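Housekeeping Skills, Evening Group
Session 4: The Bedroom – baskets, bedding and where the small things go
Notes prepared by Delphine Whitlock

Welcome back, everybody, and thank you to those of you who stayed to help stack the chairs last time. I have written these notes out more fully than usual, as several of you said you would like something to read over at home with a cup of tea.

We spent the first part of the evening on beds, so I will only go over that quickly. Strip from the top, fold inwards, and keep the dirty side to the middle so that crumbs and fluff travel with the sheet and don't end up on the carpet. Shake pillows out at the window if you have one that opens properly. If you are using a patterned sheet, have a look at which way up the pattern goes before you start tucking, or you will do what I did in my first guest house job and make the whole bed twice (it was a double, with a very heavy quilt, and I was not pleased).

Then we came on to the bedside basket, and this is where most of the questions were. By a basket I mean any open container that lives on the floor within arm's reach of the bed. Wicker is pretty but it sheds and it catches on bedding. Plastic with holes in the sides is what I use myself – you can rinse it in the bath, and a smooth rim won't snag a sheet when you are pulling it straight. Stand it right up against the side of the bed, where feet are less likely to find it in the night.
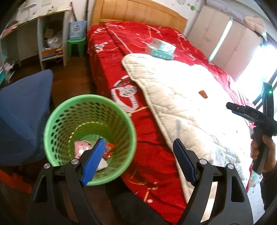

Myrtle Dunleavy felt that a basket by the bed only encourages people to drop things in it and forget them, and that she would sooner have a drawer. A drawer is perfectly good, and I don't want anyone to go home and throw one out! My own feeling is that a drawer gets forgotten much more thoroughly, and at least with an open basket you can look straight down and see that there are wrappers and bits of paper at the bottom of it.

So, emptying. Do it when you change the bed, every time, before the clean sheet goes on. Tip everything out on to the old sheet and sort it there. Packets with something still in them go back to the kitchen or the bathroom, wherever they belong. Empty wrappers go in the bin. Paper you should read first – Hazel Lindgren found a dentist's appointment card that way.

For next time: please empty one basket, drawer or tray at home and write down how long it took you. Reading is page 52 of the blue folder, the part on mattresses. Spare copies are on the shelf by the door.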